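Answers to the questions most often put to Brelldale about the Nepia garment handling service are set out on this page. It was last revised in July.

**What does the service provide?**

Nepia is a hired robot arm with a two-fingered gripper, supplied with its control unit and set up on the customer's premises. It picks up items of clothing, spreads them and folds them. The hire charge includes delivery, installation and 25 hours of operator training.

**Which garments can it handle?**

Shirts, sweatshirts, towels and most sportswear are suitable. Items weighing over 2000 grams should be folded by hand. Printed lettering and striped trim do not affect the price, although customers are asked to mention them when ordering.

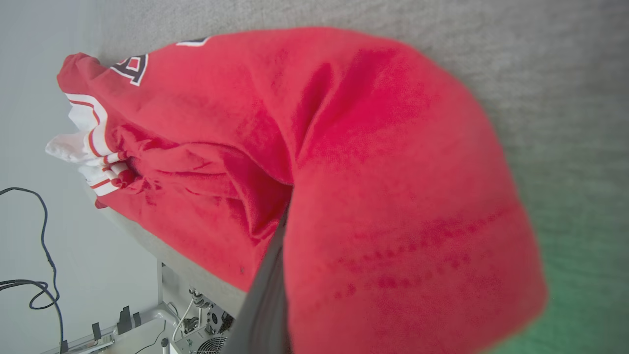

## Handling and care

**Will the gripper mark the fabric?**

The fingers are smooth and have no teeth. A garment that has been gathered into tight folds may hold light creases for a short time, as it would after handling by a person. Delicate knitwear should be tested on a single item first.

**Must garments be laid flat beforehand?**

No. Items may be presented in a heap, one at a time. Heavily bunched garments take longer, and the arm may need to take hold more than once.

**What working surface is required?**

Any level, non-slip surface is acceptable, including short-pile carpet. Glossy tabletops should be covered.

## Hire and support

**What is the shortest period of hire?**

The shortest period is 200 working hours, which may be spread over several months.

**Who should be contacted about a fault?**

Faults should be reported to the Irkico service desk, quoting form 202. Customers should switch off the arm at the control unit before removing any trapped item.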